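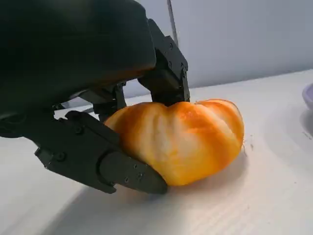
Start with the entry question. Our June draw for the Stivia hamper had a form with 13 boxes on it, and people gave up halfway down. We cut it to one question: what do you eat when you can't face cooking? A peeled mandarin, like the one on the white table, is a perfectly good answer and it takes five seconds to type. Say this slowly, it's the main thing I want people to take home.

Next slide, the numbers. 164 entries with the short form, 86 with the long one. Same prize value, same closing time. Don't claim more than that, the second draw also went out in the Olico newsletter.

Rules page. Keep it to one screen. Who can enter, when it shuts, how the winner is picked, how long they have to reply. We gave 5 days and had to redraw once. I'd give longer now.

Picking the winner. Export the list, take out double entries, number the rows, use a random number tool. Save the file before you draw. Someone will ask to see it.

Postage. Ask for the address after the draw, never on the form. Glass jars need the Brulonum boxes, the thin ones split.

Pause for questions, then the slide on tagging friends. Skip it if we're running over.

Filed under: Giveaways & Prize Draws, Talks
7 shares | 2 comments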